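Workshop > Tips > Robot club nights

Tips from our robot club, mostly for parents who got talked into helping

I've been helping with the student robot club at Menamau since March, and I still can't solder to save my life. What I can do is keep a workbench tidy and ask "did you save that?" fifteen times a night. Padmavathi Suvarna, who runs the coding side, asked me to write down the little things that make our evenings go better, so here they are, in no order at all.

Practice in the simulator first. Our team is getting ready for the Dando kitchen challenge (the arm has to find its way through a made-up kitchen and pick things up), and the kids do most of their driving on a screen. You can bump into a simulated cabinet all evening and all it costs you is a restart. We had one real gripper finger snap in the first week and it took 16 days to get another, so I'm a big believer! 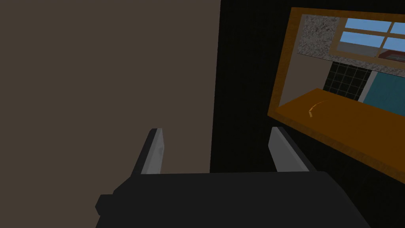 Does a beginner need a powerful computer for this?
An ordinary family laptop will do for the first lessons if you close everything else and turn the graphics settings down.

Name your files like you'll forget everything. We had a folder full of "final" and "final2" and one called "reallyfinal", and the good run was in none of them. Now it's the student's initials, the task and a run number, and everybody grumbles and does it anyway. Run 424 was the first one Lionel Besnard was happy with, and we could find it again the next week – a small miracle in our house.

Change one thing at a time. Kids love to fix the speed, the starting position and the grip all together, and then when it goes better (or worse) they have no idea why. I keep a pad of sticky notes by each laptop. One note, one change, one run. When the note is full it goes in the notebook with a strip of tape over it so it doesn't fall out.

Learn to drive with the gripper open and empty. Don't even try to grab a thing on your first evening. Just go forward, back, left, right, and stop where you meant to stop. My daughter thought this was terribly boring for ten minutes and then got very competitive about it.

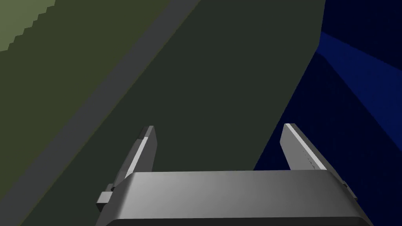 Next, try creeping up to a spot at slow speed and backing out along the same path. We put masking tape over the faster speed setting on the controller until a student can do that cleanly, and you wouldn't believe how proud they are the night the tape comes off.

For the real bench, muffin tins are the best screw sorters I've found. Put a light-colored towel under whatever you're taking apart, so the tiny washers don't roll. And label both ends of every cable! I used bread bag tags from home and a fine marker, and they've held up better than the stickers we paid for.

Snacks stay on the other table. Pretzels are fine, orange cheese powder is not. I wiped down one keyboard and that was enough for me.

Write to me if your club has a good way to store chargers, because ours are in a shoebox and it's a mess.

Related tips
Getting glue off a workbench
Cestitholm club: our first season notes
A cheap pegboard for small tools
What we packed for the Acharya meet

Contact | Copyright 2023 Menamau Robot Club | Back to top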